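Clearing the Table with Thulani Ntuli

Thulani Ntuli has lived in Stetden for six years, and for most of that time, he tells me cheerfully, his table has been where everything in the house ends up. He made tea, found me a chair, and we got talking – at some length, I'm afraid – about the things people put down and never pick up again.

"You come in, you empty your pockets, and that's it," he said. "A sock, a packet of something to eat, the remote, your phone. They all get on together quite happily until somebody wants to sit down to dinner!"

He is fond of a patterned cloth, and houndstooth in particular, though he admits that small things can vanish on it. Face masks are easier to spot, he says, and he likes to keep the wrapped ones together in a stack.
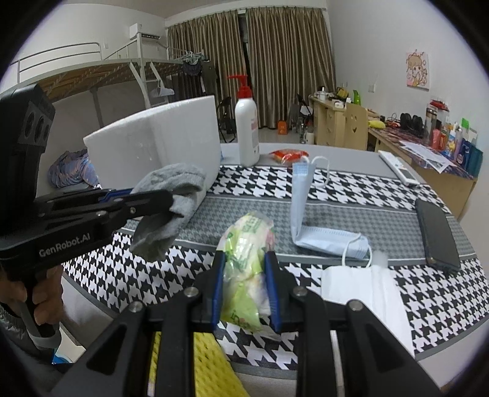

Where does he begin?

"With whatever is soft," he told me, laughing. "Socks first, always, and straight to the bedroom. Then anything you can eat goes to the kitchen, and sponges and pump bottles go back by the sink. I leave big boxes till the end – they make you feel you've done a great deal."

His mother kept house the same way, he added, and she could clear a table in the time it took the kettle to boil. Thulani takes rather longer, and stops for biscuits.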